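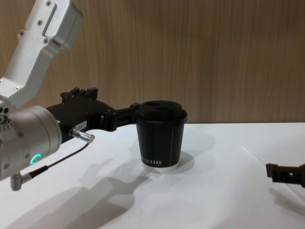
The paper cup is the best gripper test I know, and I will keep saying so until people stop buying from spec sheets.

A steel block tells you how hard a gripper can squeeze. Fine. A cup with a lid on it tells you how softly it can squeeze and still lift, which matters far more to anyone who wants an arm near people and their stuff. Go in just under the rim and the wall is stiff and forgiving. Drop lower and the taper starts working against you, and every bit of extra force shows up as a dent!

We ran 800 cup picks across 3 grippers at Jesden last August, and I loved nearly every hour of it. The Drummond fingers had the best numbers on paper and crushed more cups than the other two put together. The plain Bralow pair, with hard black fingers and a boring controller, managed 758 clean picks once Kadri Rimkutė talked me into slowing the last bit of the close. I had been ready to order soft pads. She changed one setting.

That's my argument, really: spend your first week on closing speed and approach height before you spend a cent on new fingers. And use two arms if you can get them. Handing a cup from one side to the other shows up sloppy calibration faster than any checkerboard I've tried - a small error you'd never notice on one arm becomes a tipped lid.

I still don't know how much of this carries over to glass. The people at Cliredholm think very little of it does. I have five tumblers on order and would love to prove them wrong.

We use cookies to improve your experience on this site. By continuing to browse, you accept our use of cookies. Accept | Manage settings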